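La lettre de Lerkport, rubrique Chez soi

Le pot à crayons qui ne sert plus aux crayons

Vite fait ce mois-ci, je suis en plein carton et la lettre doit partir ce soir. Donc un sujet petit : le pot à crayons en treillis métallique noir. Tout le monde en a un. Au bureau, dans un tiroir, au fond d'un placard avec trois stylos secs dedans. Depuis que plus personne n'écrit à la main chez nous, le mien traînait. Poussiéreux, vide, ou presque (un trombone, une pile dont j'ignore l'état).

L'idée vient d'Idris Phillips, qui nous avait écrit en février à propos des brosses à cheveux. Son problème : la brosse traîne à plat au bord du lavabo, prend l'eau, prend les gouttes de dentifrice, et le bois n'aime pas ça. Sa solution, la brosse debout, tête en haut, manche dans le pot. J'avais mis son message de côté. Je l'ai ressorti la semaine passée, en triant. 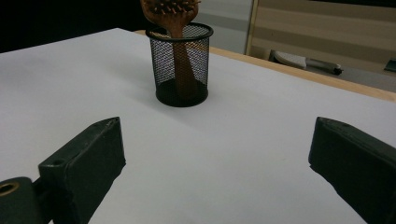

Essayé depuis à la maison, adopté. Quelques remarques en vrac.

Le poids d'abord. Une brosse en bois à grosse tête, ça pèse du haut. Un pot trop léger bascule, surtout si on attrape la brosse en biais le matin, pas réveillé. J'ai mis une poignée de galets au fond. Des billes font pareil. Ne pas mettre de sable, même gros, ça passe par les mailles et on en retrouve partout, j'ai testé pour vous, merci de rien.

Le treillis ensuite. Grand avantage sur le gobelet en plastique ou le verre à moutarde : l'air passe. Un manche posé dans un verre fermé finit toujours dans un petit fond d'eau grise. Pas de ça avec la maille. Par contre le fond plein, lui, garde les cheveux et la poussière, donc on retourne le pot au-dessus de la poubelle de temps en temps et on passe un coup de chiffon.

Pour l'endroit, loin du lavabo. Une étagère, une commode, le bout d'une table. Idris met le sien dans l'entrée, à côté des clés, pour le dernier coup de brosse avant de sortir. Chez moi ça n'a pas marché, l'entrée est trop étroite et le pot a fini par terre 2 fois en une soirée. Maintenant il est dans la chambre.

Un seul objet par pot, à mon avis. Dès qu'on ajoute le peigne, puis les élastiques, puis la lime, on a refait le fouillis du tiroir mais en vertical. Le peigne peut à la rigueur rester, s'il est fin. Les élastiques non.

Et avant de ranger la brosse, la nettoyer, tant qu'on y est. Retirer les cheveux avec la queue d'un peigne, passer une vieille brosse à dents à peine savonneuse entre les picots, essuyer, laisser sécher la tête vers le bas sur un torchon. Jamais tremper le bois. Une fois bien sèche, on la remet debout.

Grigoris Kouris, à qui j'en parlais au téléphone, m'a répondu qu'il faisait la même chose depuis longtemps mais en cuisine, avec les cuillères en bois. Son raisonnement : les cuillères au tiroir ressortent avec une odeur de renfermé, et en plus le tiroir coince dès qu'il y a la louche. Debout à l'air, elles sèchent mieux. Toujours le manche en bas et la partie ronde en haut, ça permet aussi de voir laquelle on attrape. Il en garde une seule sur la table, celle qui sert tous les jours, et les autres dans un grand pot en grès près du feu.

Je lui ai objecté la graisse. Un treillis près de la plaque, c'est l'enfer à nettoyer, chaque petit trou se bouche. Il est d'accord : son pot en maille reste sur la table, jamais à côté des poêles. Quand il colle quand même, bassine d'eau chaude, liquide vaisselle, brosse à ongles, puis séchage immédiat au torchon parce que la peinture s'écaille sur le rebord et là ça rouille. Le lave-vaisselle, à éviter, le sien y a laissé son noir par endroits.

Pour le bois des cuillères, un peu d'huile de temps à autre. N'importe quelle huile alimentaire dépanne, mais certaines rancissent, Grigoris préfère l'huile de lin alimentaire. Une goutte sur un chiffon, on frotte, on laisse une nuit, on essuie le surplus. Si le manche est devenu rugueux, un passage de papier de verre très fin avant. Une cuillère fendue, on la sort de la cuisine, elle fera un tuteur pour le basilic.

Petit détail auquel je n'avais pas pensé, la longueur. Une cuillère trop longue dans un pot court penche et fait levier. Il faut que le manche descende jusqu'en bas et que la bonne moitié de l'ustensile tienne dedans. Sinon, pot plus haut, ou cuillère plus courte, ou les galets, encore eux.

Évidemment ne pas utiliser le même pot pour la brosse et pour la cuillère. On me l'a demandé. Non. Même lavé, non.
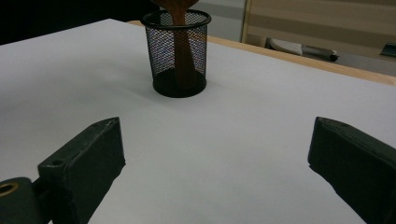 Où en trouver

Si vous n'en avez vraiment pas sous la main, la boutique Makris en a au fond du magasin, rayon papeterie, ne cherchez pas côté cuisine. Galetti en reprend aussi d'occasion avec le mobilier de bureau, il faut demandé au comptoir, ils ne sont pas exposés. Vérifiez le rebord du haut (il doit être bien lisse sous le doigt) et que la base ne danse pas une fois posée.

Le mois prochain

Les torchons, combien en garder et comment les plier. Envoyez vos façons de faire, même les pas très avouables. Idris a promis un mot sur les crochets derrière les portes, s'il trouve le tmeps. Et toujours preneuse de cartons solides si quelqu'un en a, le mien vient de lâcher avec les assiettes dedans.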